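Workshop notebook, bench two, Nillstead

2/19/26

Third go at the oak gall ink and I am delighted to report that it is properly black. Black black! Writing this entry with it now, on the cheap pad, and it's hardly feathering at all.

Recap for anyone picking this up from the shelf. The galls were gathered in November from the hedge behind the Clatier road, then dried on the windowsill until they rattled. Batch one I rushed. Crushed them far too coarse, soaked overnight, and got a nice weak tea that went grey on the page and stayed grey. Batch two was better colour but I'd been heavy with the iron and it made the paper feel crisp along the strokes after a few weeks. You can hear it if you bend the sheet, which is horrible.

So, batch three:

100 g galls, crushed in the mortar until nothing was bigger than a peppercorn
2 litres rainwater (the butt had ice on it, had to break through with a trowel)
soaked, lid on loosely, stirred whenever I passed
strained through muslin, then strained again because I was impatient the first time and squeezed
iron sulphate added a pinch at a time, testing on a strip after every pinch
gum arabic last, dissolved in a little warm water first. DO NOT tip it in dry. I still have lumps from January.
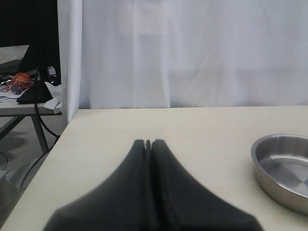

Cream tabletop, back room.

The testing on strips was the bit I should have been doing all along. You get to watch it turn. The stroke goes down a sort of pale brown-purple and you think oh no, I've done it again, and then you go and rinse a jar and come back and it's dark. By the time I'd had lunch the early strips had caught up with the later ones so far that I couldn't tell pinch four from pinch six without looking at the pencil marks. I stopped there. Batch two went well past that point and I think that's all that was wrong with it.

Papers tried so far:

Achterberg laid, cream: gorgeous. Crisp edges, no bleed, the ink sits up a little. Favourite by a mile.
Bindisow cartridge: good, slightly furry on the downstrokes. Would do for drawing.
Brown parcel paper: don't bother.
The cheap pad: surprisingly fine?? Some show-through on the back but I'm filling both sides anyway.

Nibs. The pointed steel ones want a wipe every few lines or the ink dries in the slit and you get railroading. The reed pen loves it. I cut a new one from the garden bamboo, got the slit off centre, and it still writes beautifully, fat wet lines that take ages to dry. Do not put this stuff in a fountain pen. I know it's tempting. It will eat it.

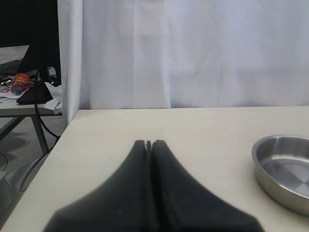

Smell is still a worry. It's gone from woody to something like a damp shed, and there was a thin bloom starting on the leftover soak in the spare jar, the stuff I hadn't added iron to. The finished ink looks clean. I've put two cloves in one bottle and left the other plain so we can compare. The old recipes all say wine or vinegar in place of some of the water, and I'd like to try the wine, partly for the ink.

Washing up note: iron sulphate and the white sink do not get on. Lemon juice shifted most of the orange. Rinse everything twice, muslin included, and keep the ink spoons away from the tea spoons please. I've tied green thread round the ink ones.

Yield was less than I'd hoped, as the galls drink a lot and don't give it back. I put the spent mush through a second soak in a smaller pot to see whether there's any strength left. If it makes a decent grey wash I'll be very happy, we've been buying grey wash! First dip on a strip this afternoon was pale but it was definitely moving.

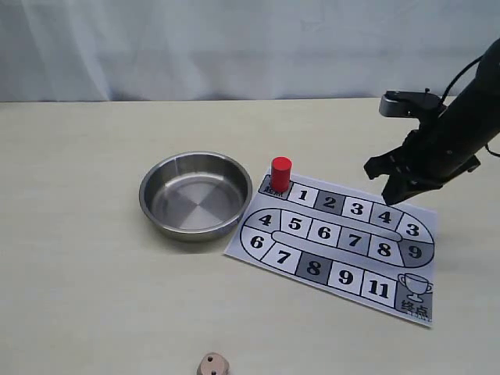
bench two notebook keeper

Light test is up in the south window. One strip from each batch on the Achterberg, half of each covered with card. I'll leave them until they've had a decent run of sun, if we get any. Please don't shift the card to have a look, I did that last time and spoiled it.

Still to do:
label the bottles (batch, pinches, cloves or no cloves)
weigh the iron properly next time, pinches are no use to anyone else
try a crushed eggshell in the bottom of one jar to calm the acid down, read about it and want to see
find a better stopper, the cork has gone black right through
more galls. The hedge is picked clean as far as I can reach, but there are oaks all the way down past the Clatier turning

Drew a whole page of hedgerow with the reed pen before packing up. It's on the drying line, far end, and it's still getting darker.

2 comments
Share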